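About Gukstead House

Gukstead House is a residential training school for household staff and property assistants. It was established by Sudheer Kulkarni in the old brickworks quarter of Vustville, and it now enrolls 290 students a year across 2 sites. The second site, at Rirano, opened in October and offers the evening program.

Instruction takes place in furnished rooms. Each room has its own lamps, rugs, plants, and storage, and students are responsible for its condition for the length of their course. The unit on small storage covers lidded boxes, the sorting of their contents, and the return of each box to its assigned place. 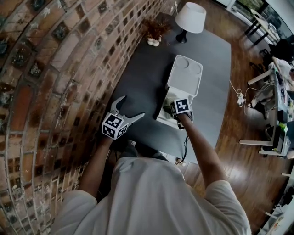
Our Rooms

The Vustville rooms keep their brick walls and polished wooden floors. Floors are swept before 9 a.m. and rugs are lifted weekly. Cables and power strips are checked at the close of each session.

Our Staff

Tharun Pai directs the teaching program and oversees assessment. Classes are limited to 30 students.

Admissions

Applications are accepted throughout the year. A registration fee of $50 is payable on enrollment and is credited toward course materials. Inquiries should be addressed to the Admissions Office, Murthy Building, Vustville.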